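Teaching Two Hands at Once: Our Semester with the Trosholm Station
Final project report
Otis Ridgeway, Leonie Hollmann and Yen-ting Yuen

3. How we collected the demonstrations

When we started in January, our plan was to steer the arms from a pair of joysticks, and we spent three rather discouraging weeks at it. Leonie got pretty good (she could pick up a cup on most tries!), but anything that needed two hands working together turned into a slow and slightly comical dance. Our advisor, Marlene Reuter, kindly let us struggle for a while and then suggested we try the hand-held grippers instead, so that the person does the task directly and the arms learn from the recorded motion afterward.

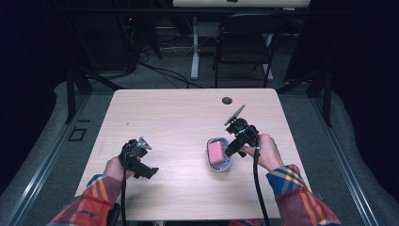 We chose dish tasks for our main set mostly out of stubbornness, as they had beaten us so thoroughly with the joysticks. Each recording covers one short job from beginning to end, and we threw out any where the demonstrator stopped to think halfway through. The pink sponge in its little gray oval dish became our favorite starting point, with the right gripper coming in over the dish and the left one held ready above the table. A sponge is forgiving if you squeeze it too hard, and beginners really do squeeze too hard — all three of us did. The cables took some getting used to as well, and we learned to keep our elbows loose and let them trail toward us.

By the end we had 866 recordings, of which we kept 500 for training. Yen-ting went through every single one, bless her, and wrote down why each reject was rejected. Most were plain hesitation, and 108 had a tracking dropout somewhere in the middle. We would have liked a second table height too, but that will have to wait for next year's group.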